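Iced tea (packaged)

Packaged iced tea is sweetened or unsweetened tea sold ready to drink, most often in bottles, cans and paper-based cartons. In Chinese it goes by 冰红茶, literally "iced black tea," and it turns up on family tables next to the snack bags and the wrappers as naturally as a teapot once did.

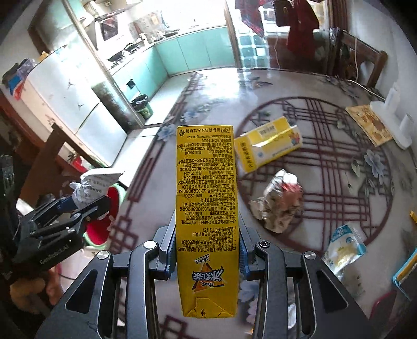 Rania Belkadi objected, in a letter printed in the Edunley food quarterly, that carton tea should not be called tea at all, and that anyone who had steeped a proper pot and let it cool on the windowsill would taste the difference with their eyes shut. Her letter drew a good many answers, most of them fond ones, and the argument still comes up whenever the drink is written about.

The carton itself deserves a little attention, being such a familiar thing that few people stop to read one. A tall, narrow shape packs neatly and pours easily, and the side panels leave plenty of space for small print: the ingredients, the addresses of the producers, license numbers and a standard code, which on Chinese packs begins with the letters GB. The code GB/T 21733 appears on iced black tea cartons of this sort, and a recycling symbol may be found near the top.

Serving customs vary from house to house. Some families chill the carton overnight, and others (the Mirnach habit, described at loving length by Ikhsan Lumenta in his household notes) pour it over ice with a slice of lemon and a pinch of salt, which sounds odd but is very pleasant in August. Once opened, a carton is best kept cold and finished within 3 days.

See also: Black tea; Drink carton; Lemon tea

Contact the editors | © 2022 Flornell Household Encyclopedia | Back to top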